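Home | Kits | Gallery | Hire | Contact

Avska bench kit: gallery
By Joar Skjelbred, January

We've had the Avska kit on loan from Zukstead for 16 days now, and I've grown very fond of it — old office towers are just the sort of fiddly work I hoped it would take on.

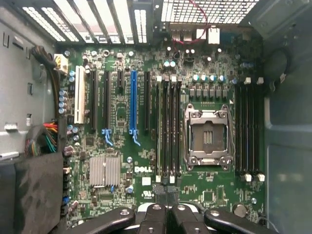
Mark Anthony Manalo talked me through the settings by phone, bless him, and stayed on well past tea.

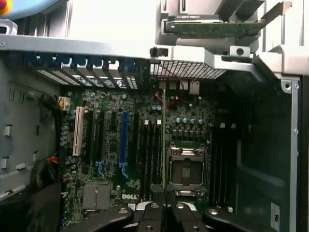 Hire is £544 a month with four lessons included, and I do think the lessons are worth having.

16 shares | 4 comments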